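Bijan Rashti
2021-03-12

OK, play kitchen thread! I've been putting one together for my niece's birthday in April and I have learned so much about tiny fruit. Going to dump it all here while I remember it.

First thing: you can mix real stuff in with the toy stuff. I bought a whole pretend dish set from Dreltero and then found out kids would much prefer a mug they've seen a grown-up drink from.

So now the rule is toy food, regular dishes. A colander, a mug, a plate, a bowl. Green for the colander and the mug if you can find it, because they look so good together!!

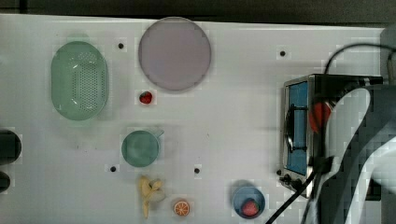 The banana is my favorite thing in the whole kit. The peel opens up in flaps and it looks kind of wild lying there, like a little squid. My brother Simon picked it up and tried to fold it shut for a solid 4 minutes.

Strawberries are great but SMALL. Please check the size before you give any of this to a kid under 3. The one I like best has a tiny green top and I have already lost it under the couch twice.

Colander tip: it's the fruit bowl, the sink, the shopping basket and (my niece's idea) a hat. Best value of anything on the list. Mine was 99 cents at the Putis on the corner, in the bin by the door.

Someone asked about the orange slice. I got it on its own, and it goes in the blue bowl, and yes it gets served as soup. Orange soup is very big in our family right now.

Toaster oven question, since a few of you sent it: if it's a real one, keep it unplugged and watch the door, little fingers get pinched. If you want a pretend one, a shoebox with knobs drawn on works great.

Still looking for a second plate in that dusty pinkish purple. If you see one, tell me where!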